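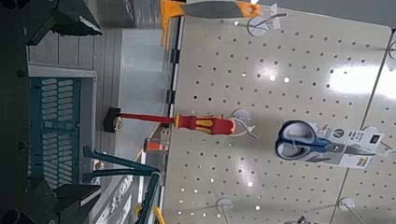 *Attachment 1 — store floor, gray tile, teal cart or rail on the sales side*

**Ticket 454 — Plillo stock app keeps dropping off the wifi at the Mitport store**
Opened 25/02/2018 by Arif Haque
Status: open, waiting on a part

Hi Asanka, me again (sorry!). The Plillo app on the handhelds is logging people out whenever they walk from the stockroom onto the sales floor. It hangs on "syncing" for a bit, then dumps you at the login screen and eats whatever count you were in the middle of. I lost all of canned soup that way and I was not gracious about it.

What I've tried so far:

- Restarted all 3 handhelds. Fine for one aisle, then the same thing.
- Reinstalled the app on the oldest one. No change, and now it's forgotten my printer too.
- Stood still by the registers for ten minutes with the app open. No drop at all — it only happens when I'm moving.
- Tried my own phone on the same wifi. It drops in the same spot, so I don't think it's the handhelds.

**Update, Arif:** Asanka Khondokar called back and had me look at the access points. We have two, both Trerar, and they're using the same network name but different passwords (the back one got changed in September and I guess the front one got missed). I set them to match and walked the whole store twice. Much better! Only one drop, over by frozen.

**Update, Arif:** Spoke too soon. Frozen is still bad. The app log says "session expired, code 700" every time. Asanka thinks the front unit is restarting itself, and the uptime page does say it had only been up for 3 minutes when I checked, so that fits. Swapped the power adapter with the back unit's and the back one started doing it instead — so it's the adapter, hooray, sort of.

New adapter is on order. Until it gets here I'm running counts from the stockroom end and saving after every shelf. Asanka, can you please leave this open, and is there any way to get my soup numbers back?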